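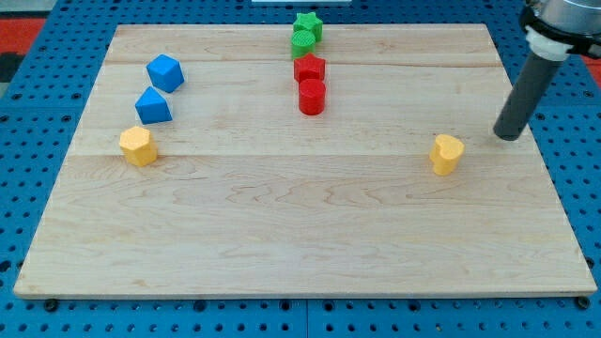 Board and blocks, tip parked to the right of the yellow heart.

Thread: Teaching by hand vs. teaching by remote – is either worth the bother?

drallik_dan
Right, I've had enough of reading that anyone can teach an arm a job in an afternoon. The task is pushing blocks on a maple board: get each colour together, so the yellow heart has to end up over on the left by the yellow hexagon. A child would do it in seconds. I gave it 30 demonstrations by remote and the thing it learnt best was my dithering. Every time I'd paused to think, it pauses too, only longer. What am I meant to be impressed by?

pegboard_pete
30 is nothing. Do more.

drallik_dan
How many more? Last time I asked that on here I was told 2000. I've got a job.

Kartini Hutapea
I'd look at what you're showing it before you worry about how many times. You've got a rounded tip and you're pushing a heart. Catch it on one lobe and it spins, catch it in the middle and it goes fairly straight. If half your goes hit the lobe and you then chase the block round the board, you've taught it two different jobs and called them one.

tallow
Agree with Kartini. Also, which side do you come in from? With the tip on the right of the heart you're already well placed to shove it left. I'd start every run from there until that one push is dependable, then move the start about.

pegboard_pete
Disagree. Start it from the same place every time and you've got a very dear wind-up toy. Nudge the heart a hand's width and it'll push fresh air. I've watched mine do it.

tallow
I did say "then move the start about".

pegboard_pete
People say that and then never do the second bit.

M. Rakent
Why remote at all? Take hold of the arm and drag it through the push. You can feel when the block's about to slip. With a joystick you're guessing from a screen.

drallik_dan
Tried it in May. My hand and half my sleeve were in the camera view on every run, and later there's no hand there, so it's learning from pictures it will never see again. The arm's also stiff enough that my pushes came out in jerks.

M. Rakent
Fair about the sleeve. You can guide it by hand, save the path, then play it back with nobody near it and record that.

Tharushi Thambiah
Playback only works if the blocks go back exactly where they were. A few millimetres out on that star and it'll turn the other way. I spent 45 minutes resetting blocks for a set I ended up binning.

Remote's clumsy but at least you're correcting as you go, and the corrections are the useful part. Don't cut them out. I would trim the dithering though, Dan. Any stretch where the arm isn't moving, take it out and see what you get.

drallik_dan
12 July 2024 – trimmed the pauses, same 30 runs, nothing else changed. It sets off sooner, I'll give it that. The heart ended up with the yellow hexagon a bit more often than before. It also ploughed through the red and green row on the way over, which I never once showed it.

pegboard_pete
Did you ever show it going round them?

drallik_dan
I showed it not hitting them.

Kartini Hutapea
That's a different lesson. Do a batch where the row is properly in the way and you have to steer the heart past the near end of it, in short pushes from more than one side. I'd want those before I blamed the method.

drallik_dan
I'll do another 30 and no more. Still think somebody could have written a few lines of code for this and gone home.

M. Rakent
Go on then, write them. Post it when the heart gets there.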